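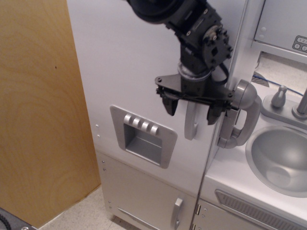

Ticket 584
Product: Alo play kitchen, white, with tall refrigerator
Subject: Upper refrigerator door won't stay shut, one dispenser button sticks
Opened: 20 May 2019
Status: Closed

Customer wrote:

Hello, and thank you in advance to whoever gets this one! We bought the Alo kitchen for our playroom and it has been the most popular thing in the house by a mile, so please don't read this as a grumpy letter. Two small troubles. The upper door on the refrigerator swings open on its own, maybe an inch, and then stays there looking at you. The lower freezer door is perfectly fine. Also, the button at the far left of the ice and water dispenser goes in and doesn't always come back out, and of course that's the one everybody wants to push. I tightened the curved handle in case that was it (it was a bit wobbly) but the door still drifts. Is there a setting I missed? The booklet went out with the cardboard, I'm afraid.
Mingxuan Duan

Reply from Hirna Support:

Hi Mingxuan, what a nice message to open in the morning. No need to worry about the booklet, I have one on my desk and can walk you through it.

Let's take the door first. Before you touch the hinges, please check that the cabinet is standing level, front to back and side to side. A play refrigerator this tall will tell on a sloping floor right away, and the upper door is the lighter of the two, so it moves first. If you have a small level, lay it on top of the refrigerator. If not, a marble on a baking sheet does nicely.

If it's level, open the upper door and look for the magnet catch, on the handle side of the cabinet just inside. There are two screws holding it. Loosen both a half turn, slide the catch forward until it meets the plate on the door, and snug them up again by hand. No power drill, please, the holes strip easily.

For the button, press it in and wiggle it gently while you run a dry cotton swab around the rim. Juice is the usual culprit, and if it feels tacky you can dampen the swab with warm water. Don't spray anything into the recess.

Customer wrote:

Well, the marble rolled! Straight toward the front. Our floor dips by that wall and I never knew it in all these years. I put a folded bit of felt under the front feet and the door is better, it stays put if you close it softly. If you let it go with any swing it bounces back open. I slid the catch forward too but one of the screws just turns and turns.
The button is cured, by the way. Something purple came off on the swab and I decided not to ask the children.

Reply from Hirna Support:

Purple is a new one for me! Glad it's free.

The spinning screw is our answer on the bounce, I think. The catch is tipping back each time the door lands on it. I'm mailing you a catch kit, part 34, with a new magnet and longer screws. No charge. It should take care of the stripped hole with no filler, but if the new screw feels loose, a toothpick with a dab of white glue in the hole, left overnight, will give it something to bite.

Customer wrote:

Kit came, and I used the toothpick trick too, just to be safe. I shut the door 25 times in a row standing there like a fool and it stayed closed every time. I also went over the other door and the handles while I had the screwdriver out, and they're all snug. We have cousins visiting in June so it will get a proper workout then. Thank you for being so patient with me, and you may close this up.

Internal note: Catch kit sent, resolved. Please add the marble check to the Alo door page, ahead of the catch adjustment.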